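Kuvdale Open Day Set

README, kept by Shayne Partington

Sorting small things into a cardboard box, recorded with hand-held grippers during the open day in May. Visitors got 3 tries each.
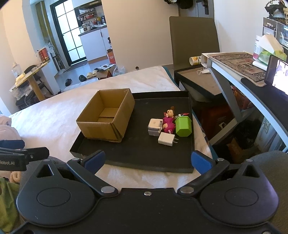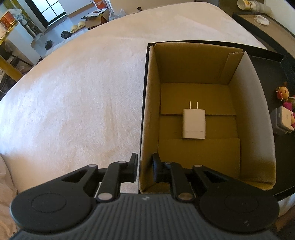 The box and the tray, at two different moments.

Contents: 128 clips, of which 18 are mostly visitors asking Joyce Mugo when it will do laundry. Those are in the folder named "later" -- please leave them there.

Labels are hers. Disputes go to her too, after lunch.

Known issues: clip 100 has no audio. It is the most popular one.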